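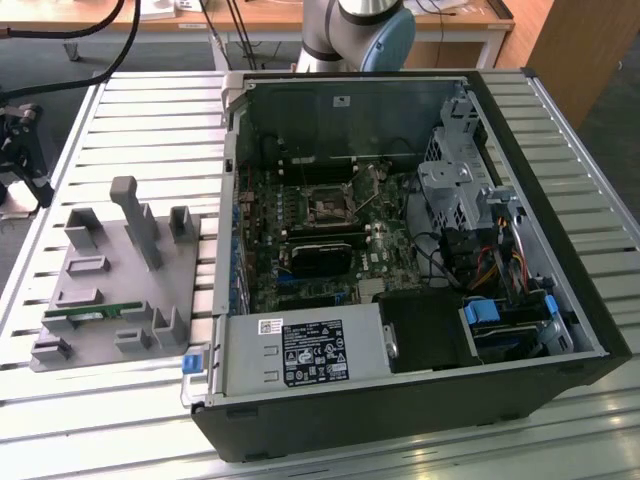 Department of Business and Office Studies, Drotville Community College

Office Administration II
Handout 6: Keeping an Equipment Register
Instructor: Dymphna Brennan

Reading for this unit: Fahy, chapters on fixed assets and on disposal. Students should read both before Wednesday.

1. Purpose of the register

An equipment register is a written list of the durable items an organization owns. It records what each item is, where it is kept, who is responsible for it, what it cost, and what finally became of it. The register supports the accounts, the insurance policy and the yearly budget request. It is also the first document an auditor will ask to see.

The register should not be confused with a stock list. A stock list covers goods that are bought to be used up or sold, such as paper, toner and cleaning supplies. The register covers goods that are bought to be kept.

2. What to include

Each organization sets a threshold, and items costing less than the threshold are treated as ordinary expenses. In the practice exercises for this course the threshold is $50. A real office will often choose a higher figure. Whatever the figure, it must be stated in writing and applied in the same way to every department.

Items bought as a set may be entered on one line if they will always be used together. Desks and chairs are usually entered separately, as they are moved and replaced at different times. Computers are entered separately from their monitors for the same reason.

Leased equipment does not belong to the organization and must be kept on a separate sheet. The sheet should show the name of the lessor and the month in which the lease ends.

3. Required columns

Tag number
Description
Serial number, if any
Supplier and invoice number
Purchase price
Month and year of purchase
Location
Responsible person
Condition
Disposal method and approval

The description should be short and should begin with the noun: "Cabinet, filing, four-drawer" and "Computer, desktop." This allows the list to be sorted and similar items to appear together. Descriptions that begin with a color or a maker's name are difficult to search and will be marked down in the assignment.

4. Tagging

A tag number is issued once and is never used again, even after the item has left the building. Numbers should carry no hidden meaning. Some offices build the room number into the tag, and the tag is then wrong as soon as the item is moved.

The tag should be attached to a part of the item that cannot be removed in normal use.

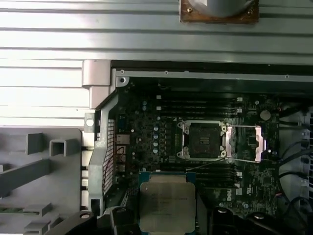

The clerk who attaches the tag should enter the number in the register on the same day. Tags prepared in advance are to be kept in a locked drawer, and any that are spoiled must be recorded as void.

5. The physical count

The register is checked against the items themselves at least once a year. In many offices this takes place in July, when fewer staff are present. The count should be carried out by 2 persons, one reading the tags and one marking the sheet. Neither should be the person who maintains the register.

Differences fall into two groups: items on the register that cannot be found, and items found that are not on the register. Both are reported. A missing item may not be deleted from the list until the loss has been approved in writing.

Case for discussion: The Prilitz branch of Gasex, a heating supply firm, listed 37 items in its front office. The count located all but 10 of them. Most of the missing items had been moved to a storeroom on another floor without a transfer slip. Students should consider which column of the register was at fault and what form would have prevented the difference.

6. Disposal

An item may be sold, traded in, donated, recycled or scrapped. The register must show which of these applied, who approved it, and any amount received. The line is then closed but remains in the file. Storage media in office machines must be cleared under the organization's records policy before the item is released.

7. Assignment

Prepare a register for one room of your choice, using the columns in section 3. Attach a one-page statement of the rules you followed for threshold, tagging and description. Work is to be handed in at the start of class. Questions about grading should be directed to Bríd Coughlan in the department office.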